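Questions and Answers About the Mayor of Lellcombe

January 8, 2026
By Igor Kubíček
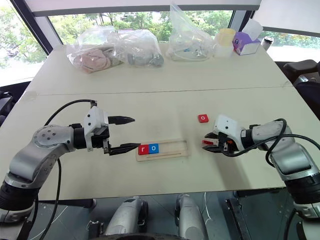 Two robot arms over a white tabletop.

How is the mayor of Lellcombe chosen?
The mayor is elected directly by the town's voters. Before the charter was changed, the council picked one of its own members.

How long is a term?
A term is 4 years. A mayor may serve two terms in a row and must then sit out one full term before running again.

Who can run for mayor?
Any registered voter who has lived inside the town limits for a year before the filing deadline. Residents of Ostden vote in Lellcombe school elections but cannot run for mayor or vote in that race -- Ostden has its own council.

How many signatures does a candidate need?
A candidate needs 172 valid signatures from registered voters. Most campaigns turn in extra, as some are usually thrown out for old addresses.

What was the closest mayoral election?
The first one held under the present charter. It was decided by four votes after a recount, and the losing candidate conceded the same evening.

Does the mayor vote on the council?
Only to break a tie. The mayor runs the meetings and signs ordinances. A veto can be overridden by two-thirds of the council.

Is it a full-time job?
No. The position pays 1,495 dollars a month and most mayors have kept their regular work. Daily business is handled by the town manager, who is hired by the council.

Where is the mayor's office?
On the second floor of the Zervas Building on Flemance Street. The council chamber is on the ground floor of the same building. Mail for the mayor goes to the town clerk's desk first.

What happens if the mayor resigns?
The council president serves as acting mayor. If more than a year of the term is left, a special election is held. Otherwise the acting mayor finishes the term.

Can a mayor be recalled?
Yes, but not in the first six months of a term. The petition has to be filed with the town clerk, who checks the names against the voter roll.

When does the mayor present the budget?
In October. Copies are kept at the clerk's counter and at the library, and residents may speak at the hearing -- sign up at the door.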